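Home | Archive | Tools | About | Contact

This site uses cookies to remember your settings. Accept | Decline

Ribbed cups and the 15 mm problem

Posted 22 Sep 2021

I went back to the takeout cup question last night. Saimi Vuorinen wrote to ask whether a ribbed outer wall makes a separate cardboard sleeve redundant. For coffee, mostly yes. The ridges hold an air gap, and the gap does the insulating. Glue on a second smooth layer and you gain stiffness but not much comfort. 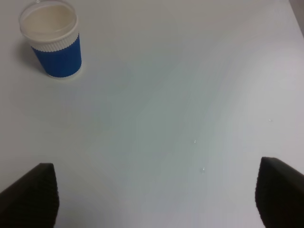
My notes from January cover 121 cups, bought in sleeves from Hovstead and Gelard. I measured wall thickness at three heights and weighed each cup with and without its lid. The weights were consistent. The wall readings were not, as calipers crush the ridges and every reading depends on how hard you squeeze. I now use a flat shim and take the reading over 15 mm of wall. 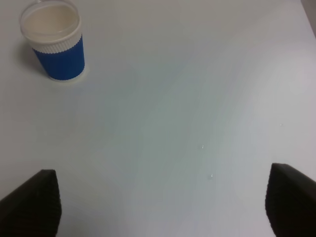

Lids deserve their own table, which I still owe Teemu Kinnunen. Fit depends on the rim, and a sleeve has no effect on it. I prefer a clear plastic lid like the one on the blue cup, with a pale fill showing through, to an opaque one. You can check the level without lifting anything. The taper matters too: wider at the top, narrower at the base, so a loose sleeve slides up the wall only until it jams.

Next batch is from Konbridge. Spreadsheet to follow once I fix the column headings.

Older post | Newer post

Get new posts by email. Subscribe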